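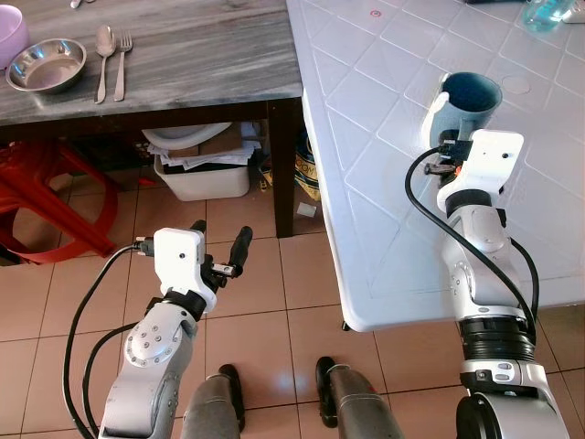
**Washing-up** is the cleaning by hand of the dishes, cutlery, glasses and cooking vessels used in preparing and eating a meal. In British usage the term covers both the activity and the articles waiting to be cleaned, which may be said to be "in the sink" or "on the side". North American speakers generally say "washing the dishes" or "doing the dishes". The person who carries out the work in a restaurant or canteen is known as a kitchen porter or, in older writing, a plongeur.

## Method

The most common method uses a bowl or sink of hot water to which a small amount of washing-up liquid has been added. Loose food is first scraped into a bin. Articles are then placed in the water, rubbed with a cloth, sponge or brush, and set aside to drain. Some households rinse each item under a running tap before draining; others leave the suds to run off. The practice of omitting the rinse is often remarked upon by visitors to Britain.

Where two sinks are available, one is used for washing and the other for rinsing. Commercial kitchens may add a third, in which articles are held in very hot water or a sanitising solution. The three-sink arrangement remains in use in places where a machine is not practical, such as field kitchens and small cafés.

### Order of work

Household manuals have long advised that the least soiled articles be washed first, so that the water remains clean for as long as possible. The usual order is as follows:

1. glasses
2. cutlery
3. cups, mugs and side plates
4. dinner plates and serving dishes
5. pots, roasting tins and frying pans

Sharp knives are washed separately and are not left under the surface of the water. Wooden boards and spoons are washed quickly and stood on edge, as long soaking may cause them to swell or split.

## Space and equipment

The side of the sink has as much bearing on the work as the sink itself. Manuals recommend that used articles be stacked on one side and clean ones on the other, with the direction depending on whether the washer is right-handed or left-handed. Worktops are seldom free for the purpose, and a marble counter crowded with kitchen items, with a round stainless steel plate set down among them and the prongs of a fork close by, leaves little room for a second stack. Merja Valtonen, in her study of kitchens in the lakeside town of Irnavik, recorded that many families kept a folding shelf beside the sink for this reason and took it down once the last pan was put away.

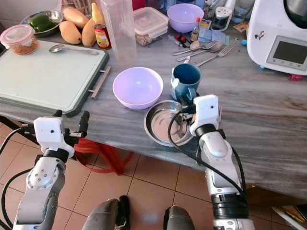
Draining racks are made of wood, wire or plastic. The wall-mounted form, fixed above the sink so that water falls directly into it, is common in Finland and parts of southern Europe. In Irnavik it was usually enclosed in a cupboard with an open base, and plates were stored where they dried. A free-standing rack with a sloping tray is more usual in Britain.

Brushes and cloths are both in wide use. Brushes dry faster and are preferred in the Nordic countries. Cotton dishcloths may be boiled or machine-washed, and should be changed often. Steel wool is reserved for burnt pans and is unsuitable for non-stick surfaces, fine china and polished metal.

## Materials

Stainless steel tolerates hot water and most detergents but may show pale marks if left to dry in areas with hard water. Salt left standing on the surface can cause small pits. Aluminium darkens when washed with strong alkaline products. Cast iron is often cleaned with hot water and a stiff brush, then dried at once and lightly oiled.

Glazed stoneware and porcelain are durable, although gilded decoration wears away with repeated scrubbing. Tannin stains inside cups are commonly removed with bicarbonate of soda.

## Social aspects

The division of the task within households has been a regular subject of domestic study. Warrick Tuhiwai followed 13 shared houses in the suburb of Narkano over one winter and found that written rotas were rarely kept beyond February. Informal rules lasted longer. The most frequent was that the cook did not wash up, followed by the rule that each person washed what he or she had used. Disputes arose chiefly over pans left to soak, which some residents regarded as work in progress and others as work avoided.

In the village of Zidow, communal washing-up after weddings was traditionally carried out in the yard, in tubs filled from the wash-house boiler. A gathering might call for 30 place settings to be returned to neighbours the same night, and borrowed plates were marked beneath with a dab of paint – a different colour for each house. The practice declined when the village hall acquired its own crockery, supplied by the Kubíček pottery.

## See also

- Dishwasher
- Draining board
- Scullery
- Tea towel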